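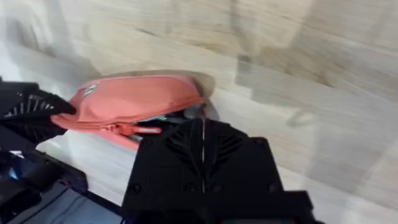

How to Pull Your Kid's Bank Account Out of the Campus Card Deal

Posted 10/14/22

My daughter started college this fall, and by the end of move-in she had a student ID that doubled as a debit card. She didn't ask for a debit card. She signed a form at a folding table, got a free water bottle, and walked off with an account at a bank I had never heard of (Prorent, if you're wondering – they do the cards for a lot of smaller schools).

It took me most of October to get it sorted, so I'm writing down what I did in the order I should have done it.

Step 1: Find out what was opened

Log in to the student portal and look for the page on refunds or "disbursement." That's where the leftover financial aid money gets sent after tuition and housing come out. Ours was tucked under Billing, then Preferences, then a tiny link at the bottom. If it says the money is going to the card account, you want to know that before the next payment hits. My daughter had $969 coming and no idea where it was headed.

Step 2: Get the fee sheet

Ask for the fee schedule as a PDF. The person on chat will try to send you to a nice colorful page with a cartoon owl on it. Keep asking! The real sheet had a monthly fee of $6 that kicks in if the balance drops under $1000, and I don't know many freshmen who keep that kind of cash lying around. Look for the out-of-network ATM charge too, and anything called "inactivity."
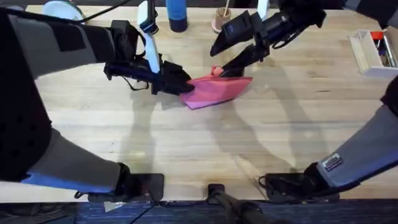
Step 3: Open the account you want first

Don't close anything yet. I made this mistake and we had a week where the refund had nowhere to go. We went with a plain student checking account at our credit union back home, which took maybe twenty minutes on her phone. Your kid has to do this part if they're 18 – you can sit next to them and read the numbers out loud, but it's their name on it.

Step 4: Switch the refund

Go back to that same disbursement page and pick direct deposit to an outside bank. Type in the routing number and the account number, then check both again. Ours went to "pending" and stayed there for days. I called the office in Van Damme Hall and they told me to send in form 106, which the website doesn't mention anywhere that I could find. So ask about the form when you call.

Step 5: Turn off the sharing

This one bugged me the most. The school's marketing preferences were all switched on by default, and her email and home address were going to two outside companies, Didance and Inon. I'd never heard of them either. There were separate opt-outs for each, plus one at the bank itself, and you have to save every page or it quietly forgets. Take a screenshot of each one after you save.

Step 6: Close the card account

Once a refund has landed in the new place, move whatever is left and ask for the closure in writing. Make sure they close the bank side only, because the ID still has to open the dorm and pay for the dining hall. My daughter's kept working fine.

If your school uses a different company the menus won't match mine, but the fee sheet and the refund page should be in there somewhere. Leave a comment if you get stuck and tell me which school, and I'll add notes as people send them in.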